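Bench Talk > Rules, Standards and Good Practice
Thread: Reset rules for tabletop sorting – how strict is too strict?

ninh_overtime
Our lab guide has reached version 3 and I'm no longer sure it's a guide. It may be a religion. The task is the one everybody does: two arms, an organizer, a pile of pens and small containers, put stuff where it belongs. The section on resetting the table between runs is now longer than the section on what to do if an arm hits a person.

The draft rule says every loose item goes back to a marked spot, same angle, same side up, before the next run. We have 52 runs logged under it and everyone who did them has stopped speaking to me. Caps count as separate items. So do scraps, if you can find them.

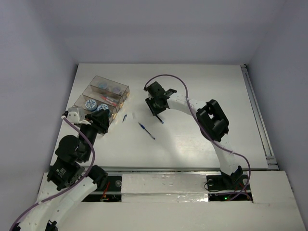 What I want to know is whether anyone enforces this and gets something for it. My own feeling is that a fixed layout gives you numbers you can compare, and also an arm that is brilliant at picking up one pen from one place forever.

plokach
Fixed spots for acceptance testing, random spots for everything else. Write which one it was in the log. You can stop reading the thread now.

ninh_overtime
I would, but I started it.

Gantry Gus
Disagree with plokach on "random." Random as done by a human is the same five layouts with different feelings. I went back through our sheets and the operators put the pens in the middle nearly every time, and never near the back wall, which is exactly where the arm has trouble. If you want random, have a script print the positions and make people follow the printout.

They will hate the printout. Ours is called Fenton, after the printer.

rurkura_bench
We tried the printout. It took longer to set the table than to run the task. Somebody worked out we were getting 53 percent of the runs we used to get in a shift, and that was the end of Fenton's cousin.

What we do now is write down which items are out and which compartments start with something in them, take a still before the arm moves, and let the positions fall where they fall. If the start state is recorded I don't see why it has to be pretty.

Gantry Gus
Because nobody looks at the still.

rurkura_bench
I look at the still.

Gantry Gus
Then you are the standard, and I hope you never take a vacation.

Yevhen Hutsuliak
I write these procedures for a living, so apply the usual discount. Most of the arguments here go away if you split the rule in three and stop calling all of it "reset."

Start state: what is on the table and what is already in the organizer. Record it, every time, no exceptions.
Layout: where the loose things lie. Fixed or varied, your choice, but the choice is made before the session and goes at the top of the sheet.
Fixtures: organizer, lighting, arm mounts, cable routing. These do not move inside a session. If one of them gets bumped, you close the session and open a new one.

The third is the one people skip. I have read 324 pages of run logs from a client who was very careful about pen angles and had let the organizer wander across the table for a month.
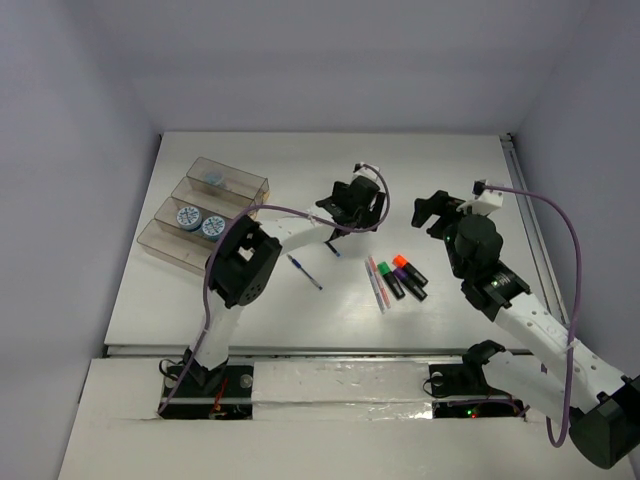
Also, please decide what "done" means before you begin. Is a marker lying across two compartments sorted? I have seen that argument last from March until the budget ran out.

ninh_overtime
The definition of done is in an appendix. The appendix says "see section 4." Section 4 is about gloves.

plokach
Ship it.

kettle_and_crimp
Different gripe with the fixtures rule. Closing the session every time something gets bumped sounds great until you have a light organizer and two arms that want to be in the same place. On our bench that would be a session every ten minutes. We put tape corners under ours and allow a nudge back to the tape, with a note. It has held up fine.

Yevhen Hutsuliak
Tape is fine if the note gets written. My experience of the note is what made me write the rule.

kettle_and_crimp
Fair. Almost 3 in our last batch were written by me, and one of them just says "oops."

Gantry Gus
How do you write almost three notes?

kettle_and_crimp
I ran out of pen.

rurkura_bench
Can we get back to caps? If a pen goes out capped and comes back uncapped, is that a failed run or a bonus item? We mark it as a deviation and let it stand. A colleague thinks it should void the run.

ninh_overtime
Void, in our draft. I'm now going to change that to deviation – partly on principle and partly so people will eat lunch with me again.

plokach
I'd keep void for acceptance runs. A cap that comes off is a grip force problem and you want it on the front page.

ninh_overtime
OK, new draft, dated November 2022 so I can't pretend later that it was older. Start state recorded, layout declared at the top, fixtures frozen with a tape allowance, caps are deviations except in acceptance. Gloves get their own section. I'll post it once someone has checked the cross references, and it had better be someone who isn't me.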